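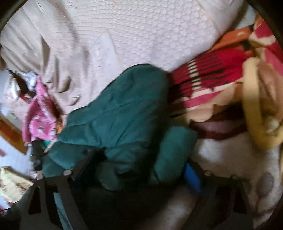
Macaraeg objected, when the collection protocol was first passed round, that a person holding a gripper in the hand will always do things an arm cannot copy, and that demonstrations given by remote control, though slow, at least come with the arm's own limits built in. The objection shaped most of what follows in this section, and we return to it under filtering.

4.2 Hand-held demonstrations of garment handling

Garment tasks were recorded with the same two-finger tool used for the kitchen tasks in Section 4.1. The operator holds the tool, carries out the task on whatever clothing and bedding are present, and stops the recording once the garment has been released. Operators were told which garment to pick up and where to put it. The choice of grasp point was left to them. An earlier trial in March, in which grasp points were marked beforehand with tape, gave very even data and a policy that failed on any garment without tape, and marking was dropped.

Homes were preferred to a laboratory table. On a table the garment is usually the only cloth in view, and finding it is trivial. On a bed it may lie against quilts, blankets and other clothes, with no clear edge between one item and the next, and the tool may close on two layers where one was wanted. We did not tidy surfaces before recording, and operators at both sites (Stamdale and Farnness) were asked to leave things as they found them.

Padded and fleece garments were the hardest to show well. A thick garment fills the space between the fingers before they are fully closed, so finger opening says little about how firmly it is held. The operator feels the grip through the handle; the recording does not carry this. We tried adding a spoken label at the moment the operator judged the grasp secure, but the labels came late and at uneven delays, and they are not used in the results below.

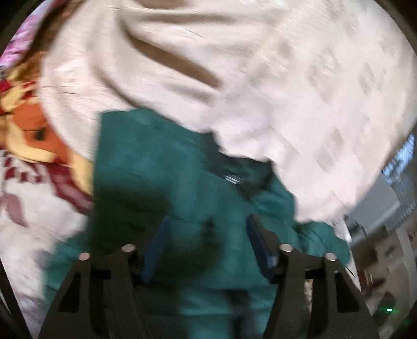
Figure 4. Garment task: teal garment held between the fingers of the hand-held gripper.

Motion blur is a second difficulty. Hand-held demonstrations are faster than those given by remote control, and cloth close to the lens smears when the tool is swung. Slowing the operators down by instruction worked for a few minutes at a time and then wore off. In the end we accepted blur during transport and asked only for a short pause before closing the fingers.

Filtering was done in two passes. The first removed recordings in which tracking of the tool was lost or the garment was dropped and picked up again out of view. The second dealt with Macaraeg's point: each remaining path was replayed on a model of the arm, and those that passed outside its reach or joint speed limits were discarded. Of 2,890 garment recordings, 1,768 survived both passes. Losses in the second pass came mostly from wrist turns made while lifting a garment clear of bedding, a movement that people make without thinking and that the arm can only manage by backing away first.

For comparison, 247 demonstrations of the same tasks were given by remote control on the arm itself, all at Farnness. None had to be removed for reach or speed. They were, however, much narrower in the grasps they showed. Remote operators tended to come straight down on the highest fold and seldom slid a finger underneath, even where doing so would have saved a second attempt. Rondonuwu, who coded the grasps, treated these as separate classes, and we keep that division in the tables.

The policy was trained on the filtered hand-held set alone, on the remote set alone, and on both together. Garments used for testing did not appear in any training recording. At test time the arm was allowed up to 4 attempts at a grasp before the trial was marked as failed, and an attempt was counted whenever the fingers closed, whether or not they touched cloth.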